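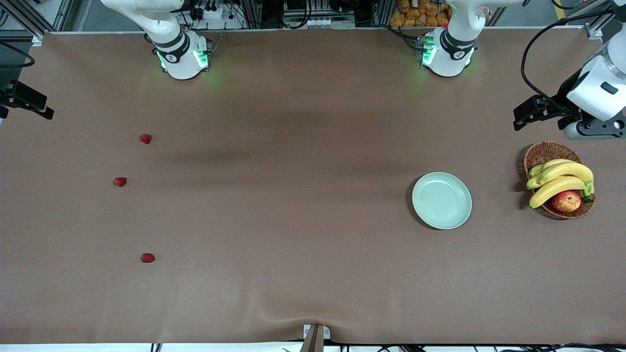 A table with a brown cover and two robot arms. Photo: Ilham Goh

Wostton library will stay open later from November

The town library in Wostton will close at 9 in the evening from November, two hours later than now. The town council agreed to the change after 243 readers signed a letter asking for it.

Many people in Wostton work until six and come home by the Kullum bus, so they reach the library when the doors are already closing. Students also wrote that they have no quiet place to study in the evening.

The longer hours will be for the reading room and the ground floor. The children's section will close at the same time as before. Books can be returned in the box on Grostero Street at any hour.

The council will pay for one more worker at the desk. The bakery Sakalauskas, which has a small shop next door, said it will also keep its coffee counter open in the evening.

The reading room has 90 seats. The new hours are a trial until spring, and then the council will look at the number of visitors and decide again.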